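Packing Line Visit: Table Grapes at Rellar

The Wednesday tour at Rellar began at the receiving door and followed the fruit forward. Deepak Kandpal, who runs quality for the site, led four of us through it. Grapes arrive in shallow crates, stacked low to keep weight off the bottom bunches, and go to the cold store before anything else is done to them. Trimming comes next. Stems are cut short and split or shriveled berries are removed with narrow scissors.

Most of the discussion concerned bags. Rellar buys printed film from two suppliers, Ehlers and Maltico, and the films behave differently at the table. Thin film takes up little space in the crate but folds over on itself, and the mouth has to be opened fully before a bunch goes in. If it is not, the stem catches the edge and berries come off. 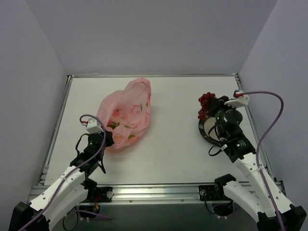 Dark red varieties are the harder ones to inspect. Soft spots show poorly against the skin, and a pale work surface helps. Kandpal prefers bare white tops for this and has had them fitted at every trimming station. Bowls are used for loose berries, which are weighed at the end of the shift and recorded against the crate number.

The line was packing 185 crates that morning. Labels are printed on a Zorar unit at the far end, and it was the slowest step we saw. Crates waited there for up to four minutes. A second printer is due in November.

Hairnets and closed shoes are required. Bring a jacket for the cold store.

Contact | Copyright Packing Visits | Back to top

3 comments | 11 shares

Recent visits
Cold storage at Maltico
Film printing at Ehlers
Apple grading, part 2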